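Shelving a Small Reading Room – speaker notes
Skanstead library evening, 2025-05-19 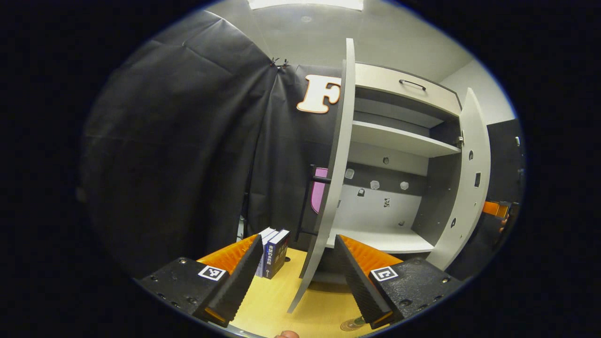
Start with the size of the problem. When we took over the Dmytriv reading room it held 991 books and had no fixed shelving, so everything sat in boxes until October. Don't dwell on the boxes. Go to labels next. The navy-blue book standing on the table has its small white label near the bottom, and that is where I want all of them. Low labels line up when books stand upright, whatever their height. Mention that the title is in Chinese – staff who can't read it can still shelve by label.

Slide 2. Sorting. Four passes: language, subject, size, condition. Say that we tried subject first and had to start over.

Slide 3. Shelf depth. Our Jutero units are 9 inches deep. Fine for paperbacks, tight for atlases. Somebody will ask about double rows. Answer: no, the back row gets forgotten.

Slide 4. Standing or flat. Upright for anything that holds its own weight. Big art books lie flat, never more than eight in a pile.

Pause for questions here, then hand out the Drurora label sheets. Leave the price list for the end – it always eats ten minutes.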